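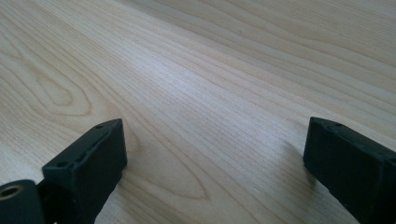
Several owners have written to the Haslam service desk that the first coat of Visora Hardwax Finish looked patchy until the second coat was applied, and one asked whether the surface should be sanded again between coats. Light sanding between coats is correct and is covered in step 6.

Section 4. Refinishing the Tabletop

Read the whole section before opening the can. These instructions apply to tops with a wood surface only. For stone and glass tops, refer to Section 5.

Before you begin

Room temperature should stay steady from the first coat until the top has cured. Open a window, and keep the work away from open flames. On a pale top, the grain pattern will become more noticeable once the finish is on. Loops and arches in the grain are a natural feature and cannot be sanded out.

Procedure

1. Clear the top and wipe it with a damp cloth. Allow it to dry fully.
2. Sand by hand with 100 grit paper, following the direction of the grain. Use light, even pressure.
3. Remove all dust with a vacuum brush, then with a dry cloth.
4. Stir the finish slowly for 2 minutes. Do not shake the can.
5. Apply a thin coat with the Vulleo pad, part no. 489. Wipe off any excess before it becomes tacky, and leave overnight.
6. Sand lightly with the fine sheet supplied. Remove the dust and apply the second coat in the same manner.
7. Leave the top uncovered until the surface no longer feels tacky.

CAUTION: Cloths soaked with finish can heat up and catch fire without a flame. Place used cloths in a metal container filled with water and close the lid.

CAUTION: Do not use a power sander on a veneered top. The surface layer is thin and cannot be replaced on site.

Note: One can holds 900 ml. Keep what is left over for later repairs, with the lid pressed down firmly.

Note: If streaks remain after the second coat, do not apply a third. Rub the area with a dry pad and wait until the next morning before judging the result.

Replacement pads and sanding sheets may be ordered from any Sangate parts counter. Quote the part number printed on the packet. For care after refinishing, see Section 6.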